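Build thread, Ovness arms, shared workshop. Picking up where I left off in December.

1/ Both arms are mounted and powered. The left one gave me trouble at the base joint for weeks. I had the cable routed on the outside of the bend and it kept pulling tight at full reach. Moved it to the inside, added some slack, and the fault hasn't come back.

2/ The hands are the part I get asked about most. They're the flexible kind, black segments with small silver tips. I looked at plain two-jaw grippers first and they would have been cheaper, but I want these arms to pick up things with curved sides.

3/ Total spend so far is $3775, counting the second-hand wrist joints from Hofstetter and not counting my time. The joints were the biggest line by a long way. Bolts and cable ties add up more than you'd think.

4/ Current job is tray sorting. Boot-shaped trays on the yellow table, some upside down, some right side up. The arms have to work out which is which, and flip the ones that need it. It's a dull task and a good test, as the shape is different at each end and the black surface doesn't give the camera much to go on. 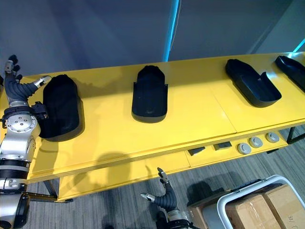
*Posted by Aksel Skov, from the workshop, late afternoon*

5/ Upside-down trays are harder. With the hollow facing up there's a rim to grab. With the dome up, the fingers have to come down over the curved sides, and if they're off centre the tray skates away along the gloss.

6/ First proper run of the new grip code: 20 attempts on a dome-up tray, 9 clean lifts. Most of the misses were at the narrow end. The hand closes on the taper and the tray squeezes out the front.

7/ Changed the approach so it aims for the heel. Haven't done a full run on that yet. The few tries I've had look better, but I'm not calling it.

8/ Shadows are the other headache. The arm throws one on the table and the detector, which I named Cuvareo in a weak moment, sometimes decides it's another tray. Precious Calimlim suggested taking a reference shot with the arms parked and comparing against that. I'll try it before I start moving lights.

9/ For those asking about the controller: it's the Sarnelard board, stock firmware, one per arm. I run both off the same laptop. No, I haven't tried the newer version.

10/ Someone wanted the grip code. It's 94 lines and a lot of it is commented out. I'll put it up once I've cleaned out the old calibration values, otherwise you'll copy mine and your wrist will go the wrong way.

11/ Next up is the heel grip run, then the reference shot, then getting both arms to hand a tray across without bumping wrists. I'll add to this thread when the numbers are in.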